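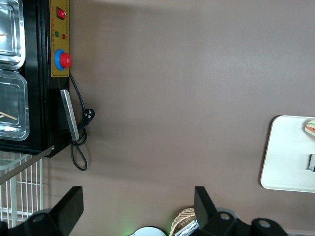

Neues aus der Software: Greifplanung in der Küchenzelle

Im August haben wir bei Kiterden die Planung für die Küchenzelle umgestellt. Bis jetzt hat der Planer seine Bahnen nur aus dem Modell der Zelle gerechnet. Jetzt nimmt er auch das Bild der Kamera am Handgelenk dazu, und zwar vor jeder Annäherung neu.

Der Grund war vor allem das Kabel. Das Gerät mit den beiden Edelstahlbehältern, dem gelben Bedienfeld und dem roten Drehknopf ist im Modell sauber hinterlegt, auch der Griff darunter. Ein Netzkabel, das in einer Schlaufe hängt, kann man aber nicht einmal vermessen und dann vergessen. Fidel Durán hat deshalb eine eigene Klasse für biegsame Hindernisse eingeführt. Der Planer legt um sie einen Schlauch mit 22 mm Abstand und behandelt ihn als gesperrt.

Schwierig bleiben die spiegelnden Flächen. In den Behältern liegen dünne, helle Holzstäbchen, und auf dem reflektierenden Boden verliert die Segmentierung manchmal ein Ende davon. Von 709 Testaufnahmen waren 19 in diesem Sinn falsch. Wir mitteln jetzt über mehrere Belichtungen, das kostet uns 600 ms pro Griff. Die Kollegen in Hondumberg finden das zu lang, und damit haben sie recht.

Die neue Version des Planers heißt Kamano und liegt im internen Verzeichnis. Wer noch mit der alten Konfiguration arbeitet, muss die Datei mit den Sperrzonen einmal neu erzeugen, sonst startet der Dienst nicht. Für die Handkalibrierung ändert sich nichts. Aufnahmen mit falsch erkannten Stäbchen bitte weiterhin in den Ordner Riquelme legen, am besten mit der Belichtungszeit im Dateinamen.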